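Robot stagehand still needs a stagehand

Monday, November 2, 2020

Flotum, the automation startup that rents floor space behind the Gincombe rehearsal studios, says its two-fingered robot can now tidy up after a band. The company invited a handful of reporters and studio managers in to see it. I went, and I still coil my own cables.

The pitch is easy to like. Packing down a room after a session is dull work. Microphones go back in a row, stands get folded, tools go in the toolbox. Flotum says its machine, called Skoro, finished the job without help in 58 of 100 attempts during its latest round of tests. That is the company's own number, and it comes with a generous idea of what "finished" means. A stand that ends up leaning against a wall counts. So does a microphone put down facing the wrong way.

"We are showing where we are, and we're not selling it yet," said Marichka Romaniuk, who runs testing at Flotum. Asked when it might be sold, she said she would rather not give a year.

The demo room had the sort of mess any studio worker would recognize, though a good deal less of it than a Saturday night leaves behind.

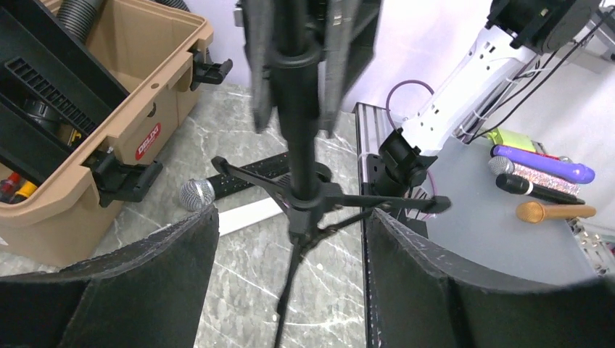

A microphone stand between the padded fingers of the gripper, with a handheld microphone on the floor behind the tripod legs. Three more microphones lie side by side on the table.

A microphone on the floor with stand legs over it is a five-second problem for a person. You move the stand or you slide the mic out, and you don't think about which. For a robot it is a real puzzle. Pull the wrong way and the stand comes down. Squeeze a thin black pole against a busy background and you may be squeezing air.

Skoro took its time. The full tidy-up I watched lasted 628 seconds, start to finish, and a Flotum engineer stepped in twice. One of those was to set a stand upright again. A studio assistant standing next to me said she could clear the same floor in under two minutes, and I believe her.

The soft fingers do seem like a good idea. Flotum says the padding lets the robot hold a microphone without scratching it, and I saw no damage to the gear. But a gentle grip is the part most of these companies have already worked out. Knowing what to pick up first, and noticing when it has gone wrong, is where they keep getting stuck.

Eder, a small equipment rental firm that has been talking with Flotum, is not signing anything so far. Its owner told me he would want to see 70 rooms in a row cleared with no one else in the building. He doesn't expect to get that call soon.

Romaniuk said the next tests will move to a working studio, with carpet, bad light and cables left wherever the last band dropped them. Those should tell us more than any demo day. Flotum plans to run them later in November and says it will publish the failures along with the successes. I have asked for a copy.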